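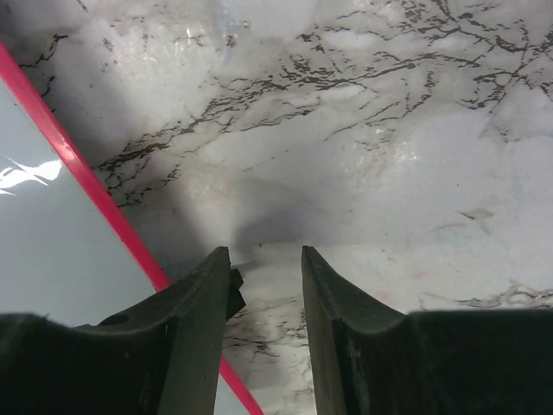 장식미술과 재료 강의의 두 번째 시간입니다. 지난 시간에는 돌을 캐고 나르고 켜는 이야기를 길게 했지요. 채석장 이야기가 재미있다 보니 제가 너무 오래 머물렀는데, 이번에는 약속한 대로 돌을 흉내 낸 것들로 넘어가겠습니다. 사진에서 화면을 거의 다 차지하는 흰 대리석 무늬의 면을 한번 보세요. 우리는 이런 것을 보면 별생각 없이 "대리석이네" 하고 말하는데, 사진 한 장으로 확실히 말할 수 있는 것은 희다는 것과 대리석 무늬가 있다는 것까지입니다. 그것이 돌인지, 칠인지, 석고인지, 종이나 필름에 찍은 무늬인지는 만져 보고 옆면을 보고 두드려 보아야 알 수 있습니다. 이 강의에서 '대리석'과 '대리석 무늬'를 굳이 나누어 쓰는 까닭도 거기에 있습니다. 과제를 쓰실 때도 이 두 말을 꼭 구별해 주세요. 작년에 이것 때문에 점수를 잃은 분이 꽤 있어서 저도 마음이 아팠습니다.

1. 먼저 말부터

지질학에서 대리석은 석회암이나 백운암이 열과 압력을 받아 다시 결정을 이룬 변성암을 가리킵니다. 그런데 석재를 사고파는 자리에서는 광을 낼 수 있는 석회질 돌을 두루 대리석이라고 불러 왔고, 집을 고치는 분들은 그보다 더 넓게 씁니다. 어느 쪽이 틀렸다고 나무랄 일은 아닙니다. 다만 옛 문헌을 읽을 때 '대리석 기둥'이라는 말이 나오면, 글쓴이가 이 가운데 어떤 뜻으로 썼는지 한 번쯤 의심해 보시라는 말씀입니다. 여행기를 쓴 사람은 대개 눈으로만 보고 지나갔고, 칠을 잘한 벽은 눈을 잘 속입니다.

무늬를 부르는 말도 정리해 둡시다. 줄처럼 뻗은 것은 맥이라고 하고, 깨진 돌조각이 다시 엉겨 붙은 듯한 것은 각력 무늬라고 합니다. 바탕색이 뿌옇게 번지는 것은 교재에 따라 구름무늬라고도 하고 안개무늬라고도 하는데, 우리는 구름무늬로 통일하겠습니다. 제가 입에 익은 대로 안개무늬라고 할 때도 있을 텐데 같은 말로 들어 주세요.

2. 칠로 만든 대리석

벽에 돌무늬를 그리는 일은 아주 오래되었습니다. 폼페이의 벽화를 다룰 때 흔히 '제1양식'이라고 부르는 것이 바로 그런 벽인데, 회반죽을 도드라지게 발라 돌판을 쌓은 것처럼 나누고 칸마다 색을 달리했습니다. 지금부터 2,000년도 더 전의 일입니다. 저는 학생 때 이 벽을 도판으로 처음 보고 조금 실망했습니다. 신화의 장면도 없고 인물도 없고 색칠한 네모만 있으니까요. 나이가 드니 그 네모들이 점점 좋아집니다. 돌이 없는 집에서 돌이 있는 집처럼 살고 싶었던 마음이 보여서 그런가 봅니다.

중세와 르네상스의 제단화에서도 그림 뒷면이나 틀 아래에 돌무늬를 칠해 둔 것을 자주 만납니다. 미술관에서는 앞면만 보여 주는 일이 많아 놓치기 쉽습니다. 혹시 뒷면까지 볼 수 있게 세워 둔 작품을 만나거든 꼭 한 바퀴 돌아보세요. 앞면의 성인 얼굴에서는 한없이 조심스럽던 붓이 뒷면에서는 신나게 뛰어다니는 경우가 있습니다!

칠하는 순서는 화파와 재료에 따라 다르지만, 유성으로 할 때의 큰 흐름은 이렇습니다. 바탕을 매끈하게 갈아 밝은 밑색을 올리고 잘 말립니다. 그 위에 기름기 있는 투명한 층을 얇게 펴고, 마르기 전에 구름무늬를 넣어 오소리털 붓으로 살살 풀어 줍니다. 맥은 그다음에 넣는데, 가는 붓을 손끝으로 느슨하게 쥐고 조금씩 돌려 가며 긋습니다. 힘을 주어 또박또박 그으면 지도에 그린 강처럼 되어 버립니다. 끝으로 바니시를 올립니다.

초보자의 맥은 어째서인지 늘 같은 간격으로 나란히 갑니다. 자연의 돌에서는 맥이 갈라졌다가 만나기도 하고, 굵다가 슬그머니 사라지기도 하지요. 실습실에서는 종이에 먼저 그려 보시고, 마음에 드는 것이 나오면 판으로 옮기세요. 종이는 아끼지 마시고요.

3. 스칼리올라

이번 시간의 중심은 사실 이쪽입니다. 스칼리올라는 고운 석고에 아교물과 안료를 섞어 반죽하고, 굳은 뒤에 갈고 기름이나 밀랍으로 광을 내는 기법입니다. 17세기 이탈리아에서 크게 발달했고, 알프스 북쪽의 궁정과 교회로도 퍼졌습니다. 독일어권에서 '슈투크마르모어'라고 부르는 것도 가까운 친척인데, 만드는 방법에 차이가 있어 둘을 같은 것으로 볼지는 책마다 말이 다릅니다. 시험에는 내지 않겠습니다.

칠과 가장 크게 다른 점은 색이 속까지 들어 있다는 것입니다. 칠한 대리석은 모서리가 떨어져 나가면 금세 나무나 회벽이 드러나지만, 스칼리올라는 얕게 긁혀도 그 밑에 같은 색이 있습니다. 맥은 색을 달리한 반죽 사이에 묽은 색물을 끼워 넣어 만듭니다. 흔히 색 반죽 덩어리를 물들인 뒤 한데 눌러 붙이고 빵처럼 썰어 벽에 붙이는데, 썰어 보기 전에는 무늬가 정확히 어떻게 나올지 만드는 사람도 모릅니다. 저는 이 대목을 설명할 때마다 배가 고파집니다.

아교의 양은 굳는 속도를 좌우합니다. 아교가 많으면 천천히 굳어 일할 시간이 넉넉한 대신 다음 작업까지 오래 기다려야 하고, 적으면 손을 재게 놀려야 합니다. 우리 실습에서는 조교인 달리보르 단코(Dalibor Danko) 선생님이 미리 아교물을 맞춰 둡니다. 반죽을 시작하고 15분 안에 덩어리를 다 만들어 두시면 편합니다. 그보다 늦어졌다고 물을 더 부으시면 안 됩니다. 되살아나는 것처럼 보여도 나중에 표면이 푸석해집니다.

가는 작업은 지루합니다. 거친 숫돌에서 고운 숫돌로 옮겨 가면서, 사이사이에 드러난 작은 구멍을 묽은 석고로 메우고 다시 갑니다. 옛 공방의 품삯 기록에서 갈고 광내는 일이 큰 몫을 차지하는 것을 보면 그때 사람들에게도 만만한 일은 아니었던 모양입니다. 아네슈카 가이도시(Anežka Gajdoš) 선생님은 리하(Říha) 공방에서 수련하던 시절 한여름 내내 기둥 하나만 갈았다고 하시더군요. 7월이었는데 손은 늘 시렸답니다.

4. 값이 싸서 썼을까

많은 개설서가 모조 대리석을 '값싼 대용품'이라고 짧게 적고 넘어갑니다. 맞는 경우도 많습니다. 무거운 돌을 먼 곳에서 실어 오는 값은 예나 지금이나 무섭지요. 그렇지만 솜씨 좋은 스칼리올라는 품이 많이 들어서 싸다고만 하기 어렵고, 주문한 사람이 돌을 살 돈이 없었던 것도 아닌 경우가 있습니다. 자연에 없는 색을 원했을 수도 있고, 굽은 기둥 전체에 끊김 없는 무늬를 두르고 싶었을 수도 있습니다. 지붕이나 바닥이 돌의 무게를 견디지 못하는 건물도 있었고요.

이 문제를 두고 수업에서 읽을 글이 두 편 있습니다. 카지미르 주리차(Kazimír Ďurica)의 글은 비용 쪽에 무게를 두고, 류보미르 홀루프(Ľubomír Holub)의 글은 주문자의 취향을 앞세웁니다. 저는 솔직히 홀루프 쪽으로 조금 기울어 있습니다만, 그래서 더더욱 주리차의 글을 꼼꼼히 읽어 주셨으면 합니다. 장부를 다루는 부분은 반박하기가 쉽지 않습니다. 홀루프의 글은 서론이 장황하니 32쪽부터 읽으셔도 괜찮습니다. (장황한 것으로는 제가 남 말 할 처지가 아니지만요.)

5. 눈앞의 면을 가려내는 법

박물관이나 오래된 건물에서는 만지면 안 되니 눈으로 할 수 있는 것부터 적습니다.

모서리를 봅니다. 무늬가 모서리를 돌아 옆면까지 이어지는지, 뚝 끊기는지 살핍니다. 얇은 돌판을 붙인 경우에도 끊길 수 있으니 이것 하나로 결론을 내리지는 마세요.

되풀이를 찾습니다. 인쇄한 무늬는 넓은 면에서 같은 모양이 다시 나타나는 일이 있습니다. 눈에 띄는 맥을 하나 정해 두고 쌍둥이를 찾으면 됩니다.

흠집을 봅니다. 떨어진 자리의 색과 질감만큼 많은 것을 알려 주는 곳이 드뭅니다. 수리한 자리라면 주변과 광이 다를 때가 많으니 비스듬한 쪽에서 보시고요.

만져도 되는 곳이라면 손바닥을 잠시 대어 봅니다. 돌은 열을 빨리 가져가서 차갑게 느껴지고, 석고 계열은 대체로 그보다 덜 차갑습니다. 방 온도에 따라 느낌이 달라지므로 옆에 있는 다른 재료와 견주는 편이 좋습니다.

가볍게 두드려 보는 방법도 있는데, 남의 집 벽이라면 먼저 허락을 구하세요. 속이 빈 기둥이면 소리가 확연히 다릅니다. 나무틀 위에 만든 스칼리올라 기둥이 그렇습니다.

과제와 준비물

각자 사는 동네에서 대리석이나 대리석 무늬로 된 면을 2곳 찾아, 5절의 방법으로 살펴본 내용을 적어 오세요. 은행 로비도 좋고 목욕탕도 좋고 할머니 댁 식탁도 좋습니다. 무엇으로 만들었는지 끝내 모르겠으면 모르겠다고 쓰시고, 어디까지 확인했는지를 적어 주세요. 저는 그런 보고서를 더 즐겁게 읽습니다. 제출은 2019년 9월 23일까지이고, 손으로 쓴 것도 받습니다.

다음 시간은 실습입니다. 앞치마와 버려도 아깝지 않은 헝겊을 가져오시고, 반지는 빼고 오세요. 안료는 실습실에 있는 것을 씁니다. 녹색을 하고 싶은 분은 단코 선생님께 미리 말씀해 주세요. 지난 학기에 녹색이 제일 먼저 떨어졌습니다.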